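The robot that practices at the sink
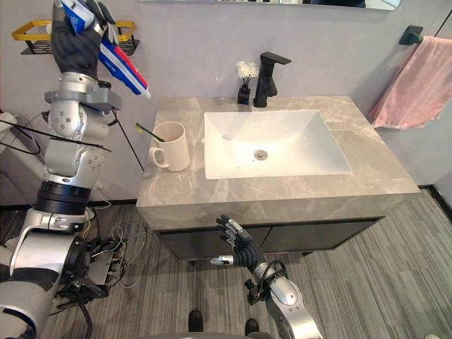 Silviu Pascu started with the bathroom and left the kitchen for later, which surprised his friends at the Kitotard workshop. "Everybody wants a robot that cooks," he says. "I wanted the morning routine. Toothpaste, brush, mug, towel. The things are small, and they are never in the same place two days in a row."

The arms went together in September, on the long bench he shares with Dorottya Illés. She did the wiring and most of the arguing. "Silviu likes to tighten a screw and go home," she says. "I like to move the joint 2,000 times first and listen to it." They listened, and one elbow had to be opened again.

The hardest object so far is the tube. A full one is stiff and an old one folds, so the fingers need a different grip every week. Pascu keeps a notebook of the trials, and on Sun 2 October he wrote down number 103. How many were good? He laughs. "Enough that I continue."

Illés is more interested in the second hand. At the moment it mostly waits while the first one works, and she finds this a waste. "A person opens the cap with one hand and holds with the other – we don't think about it. For us it is two programs that must agree."

They have spent around 1,833 dollars, without the tools, and the cables are still not tidy. Pascu promises a proper channel for them before winter. Illés has heard this promise before. She would like to begin with the towel next, and he says the cap must come first.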